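LISTA DE COMPROBACIÓN DE SEGURIDAD
Alfombra roja y zona de prensa – Estreno de la serie «Gaete»
Recinto: Teatro Randen
Entidad organizadora: Gustbridge Producciones
Fecha de la inspección: viernes, 6 de mayo de 2022
Inspectora responsable: Efua Nutsugah
Representante de la organización: Oľga Kolář

Claves: C = conforme; NC = no conforme; P = pendiente de verificación.

1. Accesos y aforo

1.1 Aforo autorizado expuesto en el acceso principal (600 personas en sala): C
1.2 Acceso de artistas separado del acceso de público: C
1.3 Control de acreditaciones con lista nominal actualizada: NC
Comentario: la lista facilitada corresponde a la versión anterior del elenco y no recoge los cambios comunicados por las agencias de representación. Deberá sustituirse antes de la apertura de puertas.
1.4 Vallado exterior para seguidores, con capacidad prevista de unas 2.000 personas: C
Comentario: se recomienda reforzar el tramo próximo a la parada de vehículos, donde suelen concentrarse las peticiones de autógrafos.

2. Alfombra y photocall

2.1 Alfombra fijada en todo su recorrido, sin pliegues ni bordes levantados: NC
Comentario: se observan dos bordes sueltos a la altura del panel de patrocinadores. El calzado de gala aumenta el riesgo de tropiezo.
2.2 Panel trasero del photocall lastrado y anclado: C
2.3 Cableado de iluminación protegido con pasacables: C
2.4 Distancia libre entre fotógrafos y alfombra: C
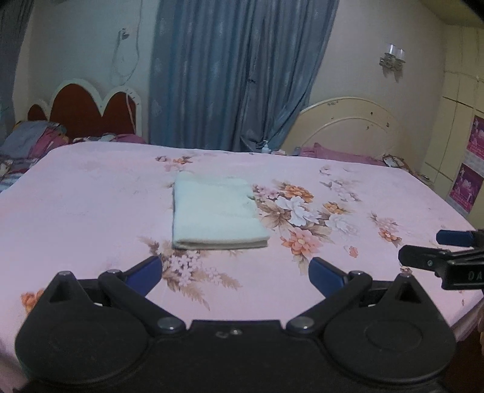
Hoja 2

3. Zona de entrevistas

3.1 Puestos de medios numerados y asignados: C
3.2 Salida de emergencia despejada detrás de los puestos de televisión: NC
Comentario: cajas de material de la revista Flisovby depositadas ante la puerta. Se solicitó su retirada en el acto – queda pendiente comprobarlo.
3.3 Extintores señalizados y con revisión vigente: C
3.4 Sala reservada para los intérpretes, con acceso restringido: C
Comentario: la organización solicita que no se difunda su ubicación en redes sociales. Se hace constar a petición de la señora Kolář.

4. Asistencia y evacuación

4.1 Puesto sanitario operativo durante todo el acto: P
4.2 Recorrido de evacuación accesible para sillas de ruedas: C
4.3 Megafonía audible desde el vallado exterior: C
4.4 Persona designada para informar a la prensa en caso de suspensión: P
Comentario: falta el nombre del suplente.

Resultado: favorable condicionado. Los puntos 1.3, 2.1 y 3.2 deberán subsanarse antes de la llegada del primer vehículo. Los puntos 4.1 y 4.4 se verificarán en la segunda visita, previa a la apertura de puertas.

Firmado: Efua Nutsugah, inspectora
Recibí: Oľga Kolář, por la organización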